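Power strips in the Trelten workshop
Feb 28, 2022
Posted by Nicanor Ibarra

The ground floor at Trelten is still bare concrete. The screed was never sealed, so it marks easily and sheds a fine chalk that gets into everything left lying on it, sockets included. Every August it gets swept and washed properly. The rest of the year the outlets live on it, and I have now gone through enough of them to have opinions.

Sockets and plugs

The small strips I use have Chinese-pattern sockets: three slots for the earthed plug, and below them a pair of slots for the two-pin plug. One position takes either type. I bought a box of 50 through Figueroa in Terkcombe, mostly for bench lamps and chargers, and I have worked through more than half of it.

The weak part is the contact spring. It loosens if the plug is habitually pulled out at an angle. Hold the strip down with one hand, grip the plug body and pull square to the face. The same applies going in: start both pins, check that the plug sits parallel to the face, then push.

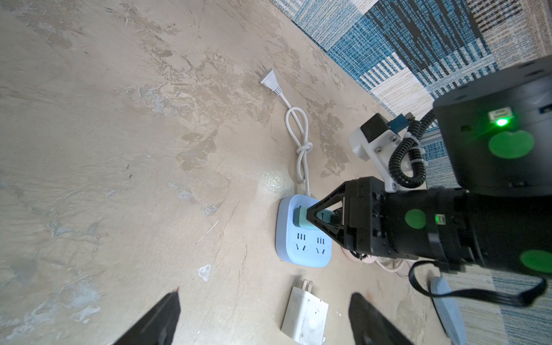
Cords

A knot in a supply cord is a bad habit. A loose overhand knot does little harm at low current, but if someone tugs on the cord it tightens, and the bend radius at the knot drops to almost nothing. The copper strands work-harden there and eventually break one at a time. I undo knots when I find them and use a flat figure-eight with a fabric tie for slack.

I also don't leave a strip's own plug lying on the floor with the pins exposed. Grit on the pins ends up in the wall outlet. I wipe them with a dry cloth before plugging in - it takes 5 seconds.

Load

My test sheet uses 3000 W as the ceiling for one wall outlet in this room. I add up the rating plates of everything on a strip, write the total on tape and stick it to the underside. The worst I found last year was 1004 W on a strip meant for lamps, which was within its rating but more than I want at floor level next to a carpet.

Storage

Strips that aren't in use go in a Hidel drawer unit, cord wrapped loosely, sockets facing down. Anything with a cracked rim or a socket that no longer grips gets its cord cut off before it goes in the scrap bin.

Next job is the wall outlets by the door. Two of them are mounted upside down.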